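Packing Up Clothes and Shoes: Your Questions

I've moved 7 times now, the last one to a third-floor place in Jesholm, and people keep writing in with the same handful of questions, so I put my answers on one page!

Do you buy special boxes for clothes?
Nope. Plain brown cardboard, every time. I tried the wardrobe kind from Zaidi once and it took up half the van (never again).

Do you sort by color or by type?
By color, weirdly enough. All my black stuff goes together, straps and all, and the dark gray gets tucked in with it. Lint shows up on everything else! 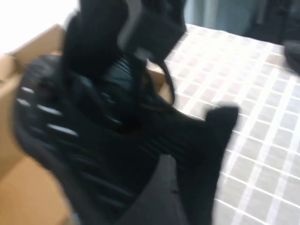 Black and dark gray fabric, with an open cardboard box.

Doesn't it all get wrinkled?
Some of it, sure. I fold what I care about and bunch up the rest, and then I iron for one long evening.

Can shoes go in with the clothes?
Clean ones can. I wipe the soles first and stuff a pair of socks in each shoe. 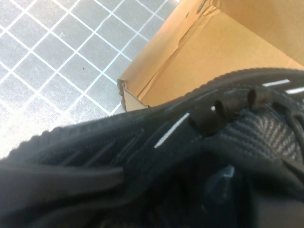
Knit sneakers are the easiest because they squash a little and don't mind being on their side. I leave the laces tied so they don't snag on sweaters. Boots get their own box, and I tape that one twice.

Where do you keep the list of what's where?
In a Jemero notebook, one page per box. My handwriting is terrible but I can read it, mostly.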